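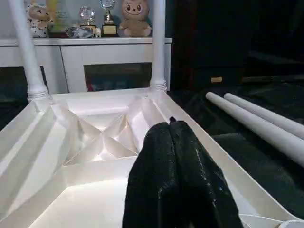 Asgate Performing Arts Forum
Minutes of the general meeting, Aug 13, 2021

Chair: Xinyi Lei
Present: 24 members, with 3 more listening by phone
Apologies: none received in writing

1. Minutes of the last meeting

Approved with one change. The February minutes said the forum "welcomed" the Deser streaming proposal. Several members remembered it differently. The word now reads "received."

2. Deser streaming offer

The chair read out the revised offer. Deser would record shows at the Lultelell theater, put them online for a year, and share ticket income with the performers after costs. The chair asked what "after costs" covers. The letter doesn't say. The cover email says costs are "standard," and no one at the meeting could tell us whose standard that is.

Figures from the trial run were passed out. The trial is described as having reached 1338 viewers. A member who works in box office asked whether that means people who bought a ticket or people who opened the page. The chair had put the same question to Deser twice and got the same brochure back both times. What we do know is that the company of the recorded show received $380, to be divided among the whole cast and crew. The stage manager from that show was present and confirmed the amount. She has not seen a breakdown.

One member spoke in favor. He said small companies never reach people outside Asgate and that turning down any platform is a luxury. Some sympathy for this in the room. Others answered that the recordings are ours to give only once, and that the offer asks for them for a year with an automatic renewal tucked into the last page.

Decision: no recommendation to members until Deser supplies a written list of costs and removes the renewal clause. Carried, two against.
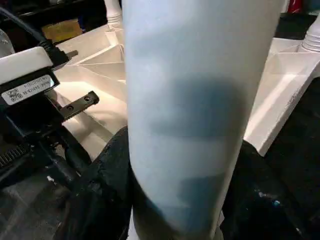

Pale blue cylinder, close up.

3. Qiu residency

Qiu is again inviting artists to apply for its studio residency. The terms have been rewritten and are a good deal shorter, mostly because the section on payment is gone. The new text promises "visibility, mentoring and a supportive network." Members who did the previous residency reported that the mentoring was one lunch.

It was asked whether the forum should keep listing the call in its newsletter. Some felt members can read and judge for themselves. The chair said a listing looks like approval whatever we write under it. Agreed to list it with the line "No fee is stated," and to write to Qiu asking for the old payment section back.

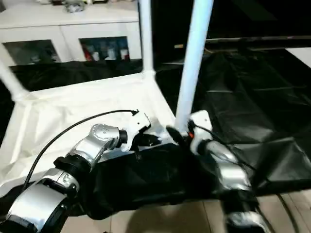 Rehearsal pay came up next, since the Lultelell theater has sent a draft policy that pays for performances and "technical preparation" but is vague on everything in between. The theater's reading is that moving and dressing equipment is technical, and that working out how it should look is creative and so already covered by the performance fee. Members didn't find this line easy to follow. Take a white folding cart with black fabric draped over it: under the draft, pushing the cart is paid, putting the fabric on might be, and choosing where the fabric goes is free. The chair will ask for hours to be paid as hours, whatever is being done in them. The theater has called the draft "a living document," and members would like to see it hold still long enough to be signed.

4. Survey of unpaid work

The proposal was for a members' survey on unpaid work. This would be the second. The first was sent to the city arts office and has had no reply beyond a thank-you. Doubts were raised about doing it again for the same readers. Supporters said that old answers are easy to wave away. After a long discussion the survey was put off until somebody at the arts office agrees by name to meet us about the first one. 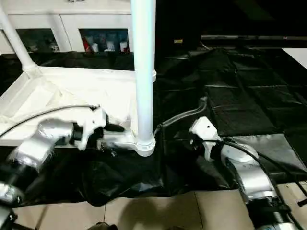 5. Any other business

A member asked if the forum's position on Deser could be shared with companies outside Asgate. Yes, with the decision quoted in full.

Request for shorter meetings. Noted.

Actions
Xinyi Lei to write to Deser, Qiu and the Lultelell theater, and to circulate replies as received, unedited.
Newsletter listing for the residency to be changed before the next issue.
Copy of the trial figures to be kept with these minutes.

Next meeting to be called once at least one of the letters has been answered.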